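The Bed Is the Best Table in the House

By Sveva Guerra

I own a perfectly good kitchen table, and a desk, and a long shelf in the hall that my brother-in-law put up for the express purpose of sorting things. I fold on the bed. I have always folded on the bed, my mother folded on the bed, and after a month of asking everyone I met in Treslow where they do their laundry, I can report that I'm in excellent company!

The reasons pour out of people once you get them going. A bed is wide. It's soft, so a sleeve stays where you lay it and doesn't slide off like it does on a polished tabletop. You can walk down one side of it and back up the other. And then there is the deadline, which I love most of all: if the clothes aren't put away by eleven at night, you can't lie down. I know of no kitchen table that can make that kind of threat.

August is a funny month to be thinking about sweatpants, I admit. But August is when the heavy things in our part of the world come out of their trunks to be looked over, washed, and folded again before the first cool evenings, and heavy things are where folding gets interesting. Anybody can fold a T-shirt. Fleece and knits have opinions.

Take sweatpants. Most of us fold them in half down the middle, leg on leg, then bring the ankles up to the waist and call it finished, and we end up with a fat wedge, thick at one end where the elastic bunches. My neighbor in the Cudier building showed me a better way. Lay them flat, take hold of the waistband at both ends, and give it one good stretch sideways before you do anything else. Then tuck the drawstring inside. Then fold the legs together, and go in thirds from the ankles up, so that the waistband comes last and lies on top. It makes a neat block you can stand on its edge in a drawer, and the next time you want them you aren't fishing for a cord that has wound itself around three other garments.
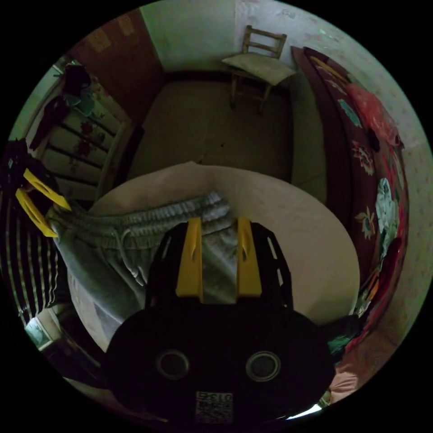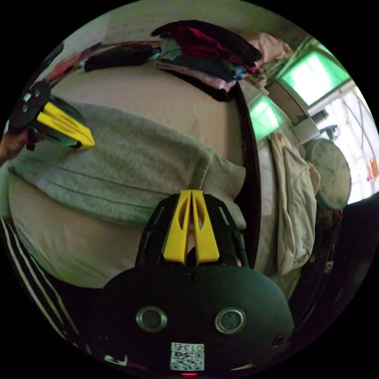
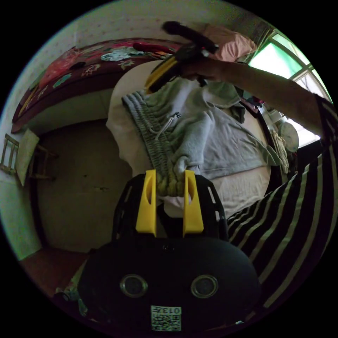

Kaneo Home Quarterly, Issue 25

Sweatshirts are my favorite, and I'll happily go on about them. The trouble is all in the ribbing. Cuffs and hem pull in, the body billows out, and if you fold straight across without smoothing, you trap a ridge of cloth in the middle that shows up later as a crease right over your stomach. So pinch the fabric, lift it a little, let it drop, and flatten it from the center outward with your palm. I do this twice. Then the sleeves go in across the back, cuffs pointing down at the hem, and the whole thing folds up from the bottom. If there's a drawstring with metal tips, lay it inside the neck first, where it won't snag the knit of whatever sits above it in the pile.

Knitted blankets I used to roll, and I've been talked out of it. Gatti, the little dry cleaner by the bus station, folds them with the ribs and never against them, and the difference is wonderful. The blanket wants to bend that way. You get a soft edge, and no hard line across the middle come October.

Then comes the stack, and here I have to confess to some vanity. I like a stack on the far side of the bed, out of reach of my elbows, with the darkest things together and one bright piece somewhere in it. Navy, maroon, a bit of teal. There's no practical argument for this at all. It just looks so good when you step back! Heavier pieces go at the bottom, and I stop at the height of my forearm, having once rebuilt a tower that was taller than that and did not care to stay up.

A word about sheets and quilts. A plain, pale sheet is the finest folding surface there is, as you can find a dark sock on it from across the room. A big flowered quilt is glorious to sleep under and hopeless for sorting, and small things vanish into the petals. If you have two beds in a room, you're rich: fold on the plain one and let the flowered one hold everything you haven't decided about yet. Every house I visited had a place like that for the undecided things, the odd cloth and the bag that needs to go back to somebody. I've stopped fighting mine. I clear it on Saturday, with the radio on.

How long does any of this take? I timed myself for the sake of the article. A sweatshirt, done properly with the smoothing, took me 25 seconds, and the sweatpants a little longer on account of the waistband. A full basket is one side of a record, with a pause to turn it over if there are towels.

My mother, who read a draft of this, wants it noted that she puts the towels away first, and that I was taught to.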